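Brister Street Cutting Garden – progress report, September

To: Walter Ayala
From: Eftychia Tsoukalas

Short one this time, we are in the middle of lifting the gladiolus and I have dirt in the keyboard. Money first, then plants.

Spending. The drip line for the north beds is bought and in. Khan gave us the trade price on the fittings so that line came in under. Compost went over. Delivery charge went up between the quote and the invoice, and I didn't catch it. The difference comes out of the tools line, which still has room. Receipts are in the folder, all but the one for twine.

Beds. All planted as per the plan except the strip along the Lamitz fence, where the shade is worse than we figured. Sweet peas sulked there from the start. Pulled them, put in foxgloves for next year. The zinnias did best of anything, cut and cut again and still going. Snapdragons got rust in the hot spell and we lost 2 rows. Won't be ordering that variety again.

Dahlias – we planted 91 tubers and 80 came up. The ones that failed were nearly all from the bagged lot from Rakonen, soft when they arrived. I have written to them about a credit. No answer yet. 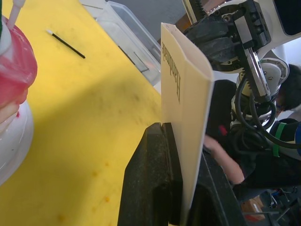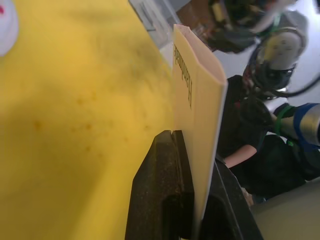
Flower arranging table on Fridays is holding steady and we'd like to keep it on through the fall. Mostly neighbors, a few from the senior apartments. They take home whatever they make. What we are short of is vases. Jars are fine for zinnias but the dahlias tip them over, heavy heads, so I would like to move a little from printing to buy something with a wider base. Please let me know if thats allowed without a new form.

Water. The city meter was read twice in one month and we were billed both times. Being sorted. Don't be alarmed by the figure on the August sheet.

Pests. Earwigs in the dahlias, as always. Rolled damp newspaper at night, shaken out in the morning. Japanese beetles on the roses were bad, hand picked into soapy water. No sprays used, per the grant terms.

Still to do before frost:
Lift and label dahlias (labels went missing last year, using wire tags now)
Order tulips, the 2 late kinds only
Mend the gate latch
Sow larkspur and bachelor's buttons straight in the ground
Drain the drip line

Late or not done: the raised bed for wheelchair users. Lumber is here, stacked and covered, but the carpenter moved us back on his list. I still expect it done inside the grant period – will tell you straight away if it slips agian.

Site visit any morning is fine, before 10 is best if you want to see things being cut. Come to the side gate, the front one sticks.

Eftychia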